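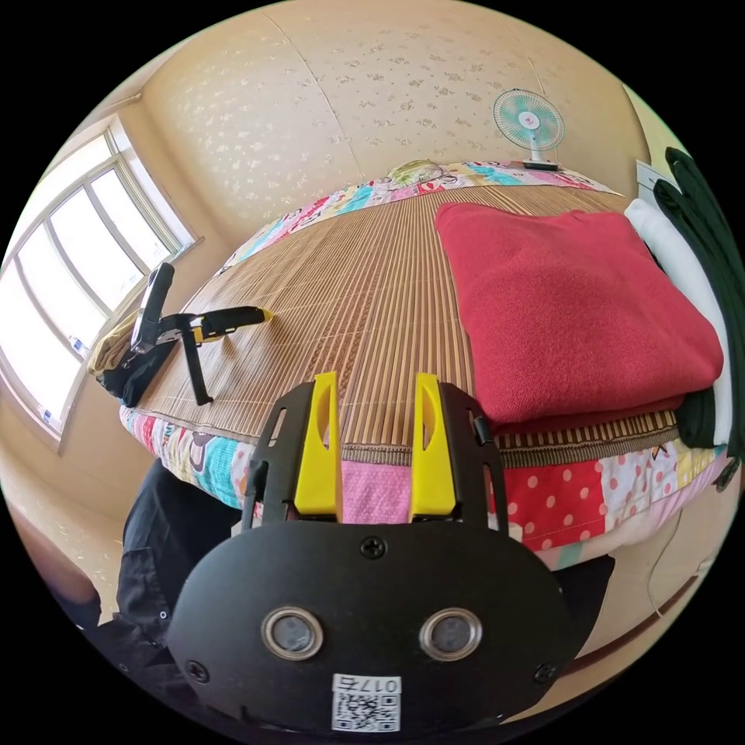

Bamboo on its best behavior, woven into a sleeping mat and laid on a bed.

The Grass That Ate Skelmont Street

The first shoot came up through the dog's water bowl. The bowl was plastic and had a crack in it already, so I blamed the bowl. By the middle of May there were shoots in the lettuce, shoots between the patio stones and one very handsome specimen inside the shed, where it had found the window and was leaning toward it like a bored clerk.

I had planted the stuff myself, eleven years before, from a single pot. The tag said "fast-growing screen." I wanted a screen, I wanted it fast, and I have never since accused a plant tag of lying. The neighbors' hot tub disappeared from view in three summers. In the fourth, the neighbors called to ask whether I had lost something.

Bamboo is a grass, and gardeners sort it into two camps. Clumpers widen politely from the middle, a few inches a year, and can be left alone with the good china. Runners send rhizomes out sideways, usually in the top foot of soil, and put up canes wherever they like the look of things. The difference in price at the garden center is small. The difference later is $1,925, which was the lowest of my three quotes for having it taken out.

The quote I accepted came from Elli Ikonen, who has been digging up other people's screens in Dretley for most of her working life. She walked the yard with a long screwdriver, poking. She poked along the fence, then under the fence, then asked if she could poke next door. When she was done she sat on my steps and drew a map on the back of the estimate. It had the general shape of Norway.

"You've got it to the maple," she said. "Did you know you had it to the maple?"

I had not known I had it to the maple.
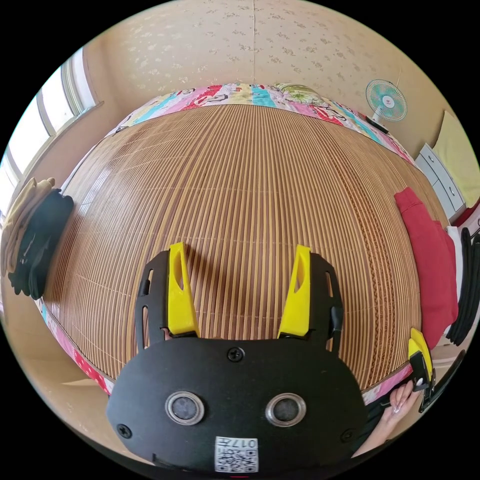

The digging itself is dull, and it begins with cutting every cane down to ankle height so you can see what you own. Then you start at the outside edge and work in, lifting the rhizomes in the longest pieces you can manage. Loppers do most of it. I went out the first morning in light pink nail polish, and came in at lunch with some of it left on one thumb. Gloves had been recommended. I own gloves. They were in the shed, behind the cane.

Elli uses a narrow trenching spade, a Damska with the step worn shiny, and will not lend it. She laid the rhizomes out on the driveway as they came up and at the end of day two measured them end to end, purely to upset me. They came to 217 feet. The yard is 60 feet long.

There are cheaper ways to go about it. You can cut everything to the ground and go on cutting every new shoot until the rhizomes run out of stored energy. Two or three seasons is typical, and you have to mean it. Miss one vacation's worth in late spring and the plant is back at the buffet. Covering the patch with a tarp works on the part under the tarp.

Or you can keep it and fence it in. A proper barrier is thick plastic, set 2 feet deep or a bit more, with a couple of inches left standing above the soil so you can spot a rhizome climbing over the top. The seam is where they get out. Elli clamps hers with metal strips and walks the line every fall with pruners, snipping whatever has its nose over the wall.
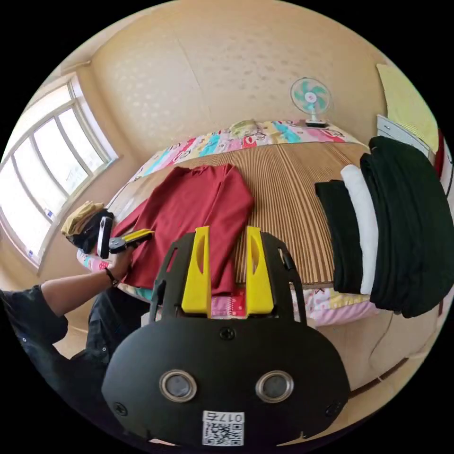

Sleeve rolled up about to the elbow, yellow fingers pointed at the bed.

Containers come up in every conversation about this, generally from somebody who hasn't tried one. A big pot will hold a runner for a few years, provided it stands on paving. Stand it on soil and the rhizomes go looking for the drainage hole. Mine did, from a glazed pot that cost $205 and now comes in four pieces.

For anyone who still wants the screen, the man at Jacquet Nursery pointed me to a clumping fargesia, which likes some afternoon shade and tops out a little above my fence. He keeps his runners at the back, in a row of old cattle troughs. I asked whether people still bought them. He said they sold out every spring, mostly to people with hot tubs next door.

We filled the trench and seeded it. The lawn is patchy, and the hot tub is back in full view, along with the neighbors, who wave. I check the maple once a week. On Tuesday's side of last month's rain there was something green and pointed near the roots, and I stood over it with the loppers for quite a while before deciding it was a tulip.

I cut it anyway.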